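Intranet > Operations > Newsletter

Filed under: Process & Equipment

This site uses cookies to keep you signed in and to remember your reading preferences. Accept | Settings

Bench arm trial: what changes for kitting

April 2019

The small-parts kitting line at Toduvholm will get its first desktop arm later this year. The unit is being set up by the Onley process group, with sorting software from Provel. Staff have asked what the arm will do and which tasks will move. This item covers both as they stand now.

The arm is a light-duty design with 3D-printed links and servo joints. Control and power boards sit next to the base, so a failed servo or board can be swapped at the bench without sending the unit out. During setup it works over plain white paper, with an open cardboard box beside it.

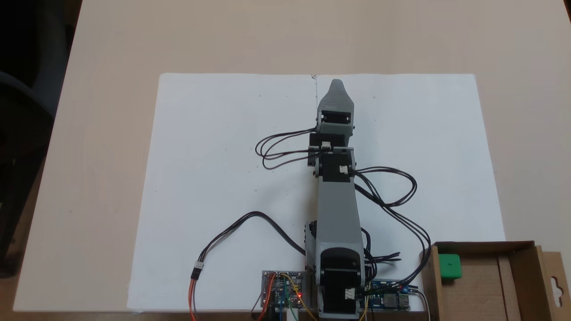 Scope of the first phase

The arm will handle one job: moving single parts from the bench surface into an open box. It will not seal, label or weigh. Those steps stay with the kitting operators, as do all parts over 320 grams.

The current parts list has 659 active numbers. Of these, 214 have been cleared for the arm on size and weight. The rest are too flat, too heavy or packed in film that the gripper cannot hold reliably. The Bodnár fasteners are in the second group and will continue to be picked by hand.

Each cleared part has to complete 1000 test cycles before it is released to the line. A dropped part counts as a fault, and so does a part placed outside the box. Fault logs are posted on the line board and may be read by anyone on shift. 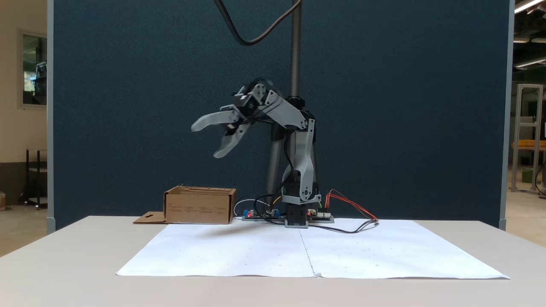
Operators on the kitting line will keep their present stations and shift pattern through October. One station per shift becomes a combined post – hand kitting plus tending the arm. Tending means loading parts, clearing faults and exchanging full boxes. Training takes two half-shifts and is paid at the normal rate.

Wrist and shoulder complaints on this line come mostly from the repeat reach into the box. The arm takes over that reach for the cleared parts only, so job rotation will continue as before. Pick targets for the combined post have not been set. They will be based on measured times, and the figures will go to the shift leads for comment before use.

Do not reach into the working area while the boards are powered. Questions on the cleared parts list go to the process desk, extension 214.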